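Progress report to the Wivex Community Sport Fund
Hurno Girls' Football Programme
January 29, 2020

We're just past the halfway point of the grant and there is a lot to tell you, nearly all of it good!

## Sessions and numbers

When we applied, we said we hoped to have 40 girls training regularly by the end of the winter. We reached that in December, which was earlier than any of us expected, and the under-12s are now so well attended that we've split them into two groups. The older girls still share a pitch with the boys' side at Clerkenitz, and that has gone better than we feared (the boys' coaches have been generous with the floodlit half).

The under-14s played their first proper league match before the break. They lost it, fairly heavily, and came off the pitch asking when the next one was. They have since drawn one and won one. The win was away at Mirzaei, in sideways rain, with a goalkeeper who had only ever played on the left wing until that morning. She has now decided she's a goalkeeper and wants gloves for her birthday.

## Coaching

Two of our parents have finished their introductory coaching course, paid for out of the grant. Both are already running warm-ups and small-sided games, and one of them would like to go on to the next level in the spring. We'd love to support that if there is money left in the training line.

We have also changed the shape of the sessions. There is less queuing for shooting drills and far more three-a-side, so everybody gets plenty of touches. The girls asked for a proper match at the end of every session and they now get one, even if it means finishing a few minutes late.
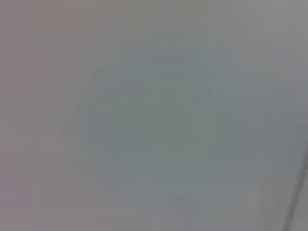 *A soft wash of pale greys.*

## Kit and spending

The new shirts arrived in time for the first match and everyone loves them. Shin pads and balls came in under budget, leaving us around £400 to carry forward. With your agreement, we'd like to put this towards minibus hire for the away fixtures, as lifts have been the hardest thing to organise all season. A couple of girls have missed matches simply through having no way of getting there, and we really want to put that right.

Pitch hire is exactly as forecast. The receipts are in the usual folder.

## What hasn't gone to plan

The over-16s group hasn't started. We had plenty of interest at the open evening, but exams and Saturday jobs got in the way and we couldn't find a time that suited enough of them. We're going to try a later evening slot after the half-term holiday.

We also lost three sessions to waterlogged pitches. The school hall was free for one of them, so we played futsal, and it was such a hit that the girls keep asking for it on dry evenings too.

## Next

- Restart full training on both pitches as soon as the drainage work at Clerkenitz is finished
- Friendly tournament at Hurno in the spring, with Mirzaei already signed up
- Second try at the over-16s
- Your decision on the minibus money, please, before we book the March fixtures

You'd be very welcome at any session, and the under-12s would be delighted to have a crowd.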